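Our robotics club has a new season project, so I will write a small thread for those who asked what we are doing all summer. I am Fidelina Salazar, I keep the notebook of the team. Sorry in advance for the length. 1/14

The task of this year is called "clear the table". The robot must take objects from a table in a living room and bring them to the place where they belong. It sounds like a small chore. We have been at it since January. 2/14

The team is seven students. Two are writing the grasp planner, two work on vision, one on walking and balance, one on the simulator, and I do the notebook and the tests. We call our software Stitine. The name has no meaning, it was free. 3/14

We started in the simulator, with boxes only. Boxes are very kind objects. They have flat sides and they stay where you put them. After one month everybody was thinking we would finish early. 4/14

Then came the rules for the regional meeting in Radano, and there were no boxes in the list. Fruit, bottles, dishes, "one decorative object". I read it aloud and the room was quiet for a while. 5/14

So we made our own log. Until now we have 353 recorded attempts, each with the object, the hand used, the result and one line of comment. The comment line is the most useful part. My favorite one: "held it well, forgot to lift." 6/14

What we learned about bottles: grasp low, close slowly, and check the wrist before you move. An empty bottle and a full bottle are two different problems, even with the same label on it. 7/14

About the hands: we calibrate the fingers before each session. It takes almost 50 minutes if you do both. We tried to skip it once, and I do not recommend it. 8/14

Glass was the next lesson. Our depth data on a transparent surface had holes, and the planner was sometimes aiming at the carpet below. Now we fit a plane from the objects that are standing on it. This was the idea of the Aliyu team, who shared their notes with us – thank you again. 9/14

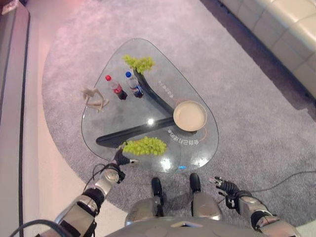

The grasp planner is now choosing the order of the objects by itself, and this is the part I wanted to show you. It gives to each object a score: how far, how stable, how many neighbors. With this table the argument in the club was about the grapes. The bunch at the front edge is right beside the fingertips of the left hand, so the distance score is excellent, but a bunch has no fixed shape and the stability score is poor. The two bottles stand close together, so each one pays for its neighbor. I would take the dish first. Half of the team does not agree with me. 10/14

For the grapes we are testing a scoop from the side, with the fingers almost flat. Pinching from the top gave us one grape and a lot of cleaning. 11/14

The decorative object is the hardest for vision. The detector was trained on everyday things, and a sculpture can look like anything. For the moment we mark it as "do not touch" and go around it. 12/14

Next step is the full run with a time limit, no restart allowed. We also write a short report for Clomico, who lend us the workshop and ask only that we document well. If your club has a good method for soft fruit, please write to me, I answer everybody. 13/14

Last one: new members are welcome, also without programming. You need patience and a pen. I will post the result of the full run in this same thread when we have it. 14/14

© Fidelina Salazar | Contact | Back to top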